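El turno de Baston

La Flunasley pidió mantenimiento un jueves, en plena hora del desayuno. Oson, que la había programado para obedecer, se ofendió.
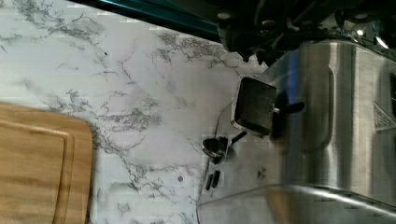 Última modificación: mayo

—Tienes la pinza torcida —le dijo al brazo, al que llamaba Baston por cariño y por falta de imaginación.

El manual de Wysocka mandaba 200 ciclos de calibración junto a la tostadora. Oson hizo 40, firmó por los 200 y preparó café. Baston, que llevaba su propio registro, anotó 40 y avisó a la central.

La central contestó enseguida: 1.000 ciclos, con supervisor presente. 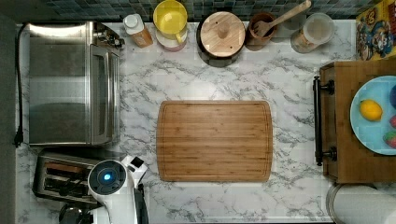

Baston, junto a la tostadora.

Oson acercó una silla. En el ciclo 12 le preguntó si podían hablarlo. Baston abrió la pinza, la cerró y apuntó la pregunta.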